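Arm on the dish line, month two

dabdel90
I work the back kitchen at the Asuldale canteen, 400 covers at lunch. Since March we've had the Tawfik arm practicing on plates, bowls and sponges, and I'm supposed to babysit it. Some of its morning:

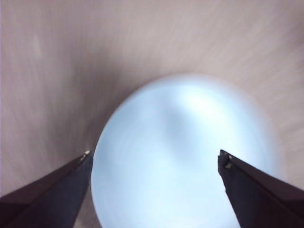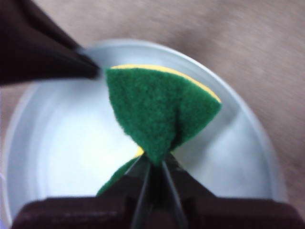
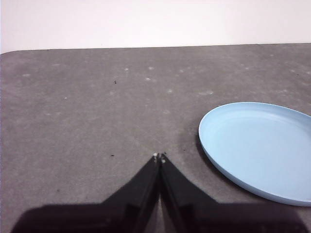 Re: Arm on the dish line, month two

kurnis_fan
Love the sponge one! My wrists were shot after 25 years of scrubbing, so I say bring it on.

farouk_a
Easy to say once you're out. At Kindatmont they cut two evening shifts before theirs could stack anything. Did you get a raise for the babysitting?

dabdel90
Nope. Same pay, new apron (lol). I do sit down more, I'll give it that. But I used to chat with Abdelilah over the sinks all shift and now he's up front on trays.

kurnis_fan
Two shifts could be budget though, you can't pin that on an arm.

farouk_a
Sure, and the budget went where?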